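Setting up the tray-clearing station (break room, second floor)
Posted in December by the Tosov floor crew

I run the Preltoneck two-arm station on days, so I wrote these steps the way I do them myself. Before it came, two of us spent the end of every lunch scraping trays. Now one of us sets the table and the other gets to eat sitting down!

1. Put the black tray at the left, with the clear bin behind it. Trash goes in the bin, and the teal tray sits to the right of both.
2. Leave whatever people left on the teal tray – wrappers, tissues, chopsticks, paper cups. Don't tidy it first.

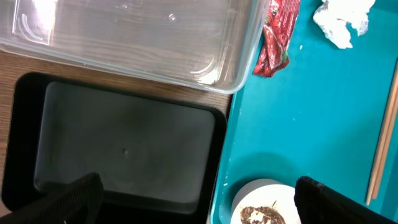 Page last changed: December, 6 p.m. shift

3. Set the gray dish rack on the far right. Plates and bowls stand on their sides between the pegs.
4. Check that both arm cables have slack and that no dish is sitting on one.
5. Select program 620 and press start. Keep your hands off the table until both arms are parked.

Caution: hit stop before you reach in, even for one chopstick. I know it's tempting (I've done it, and got a talking-to from Vahidi).

Note: rice is the slow part. It gets everywhere, and I still wipe the black tray by hand at the end of a shift. Budget time for that – the arms didn't take the whole job away, they moved it to the end of the day.

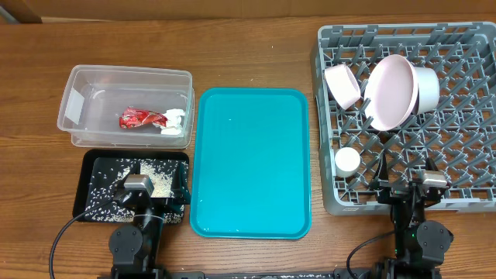
Comments

Seltovetti nights: We lost our dish hour when this came in and got it back as restocking. I'd like that written into the rota before anybody calls it a break.

dayshift_2: Agreed on the rota. Also, who do I ask about the stop button sticking?

Tosov floor crew: Leave a note on the station and don't run it till one of us has looked.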